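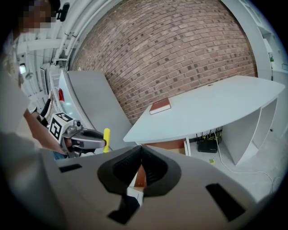

Na Dravard, a oficina onde trabalho desde julho, a conversa sobre automação começou pelas ferramentas. A direção quer que um braço as vá buscar e as arrume, e para isso alguém tem de mostrar como se faz, gesto a gesto. Esse alguém somos nós, duas pessoas por turno, com uma garra em cada mão.

Não sou contra. Abrir uma gaveta e pegar numa chave de fendas é tarefa que ninguém vai chorar. O que me preocupa é a forma como se contabiliza. No mês passado fizemos 440 repetições e, no mapa de horas, aparecem como «apoio técnico», a mesma rubrica de trocar uma lâmpada.

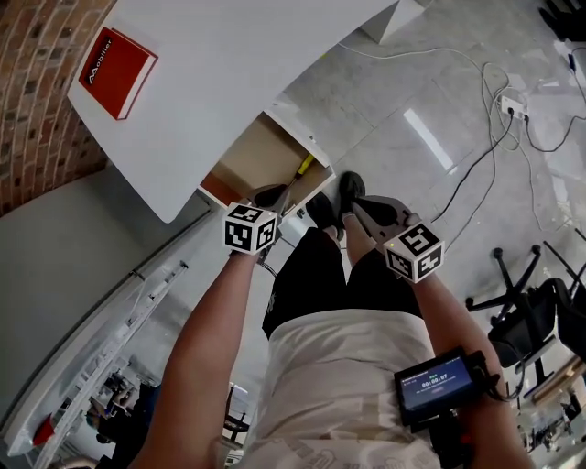
Quem ensina uma máquina trabalha com atenção. Tem de abrandar, repetir o movimento sem o deixar cair na rotina, recomeçar quando a ferramenta escorrega. Ao fim de cerca de 40 minutos o pulso queixa-se. A Maëlle Fehr, que está na bancada há mais tempo do que eu, pediu pausas fixas e responderam-lhe que a tarefa era leve. Leve é o objeto – a garra pesa, e o braço fica estendido.

A Gudrun Heitmann, que coordena o projeto, defende que o tempo ganho voltará à equipa em formação. Pode ser. Mas isso devia estar escrito antes de o braço entrar ao serviço, com horas e nomes, tal como está escrito o calendário de entrega. Na Isden prometeram o mesmo e a formação ficou para depois.

Peço duas coisas: que estas sessões tenham rubrica própria, paga como trabalho qualificado, e que quem as faz tenha voto sobre o que se automatiza a seguir. Há tarefas na oficina que eu entregava amanhã. Outras, como afinar uma peça de ouvido, queria discuti-las primeiro.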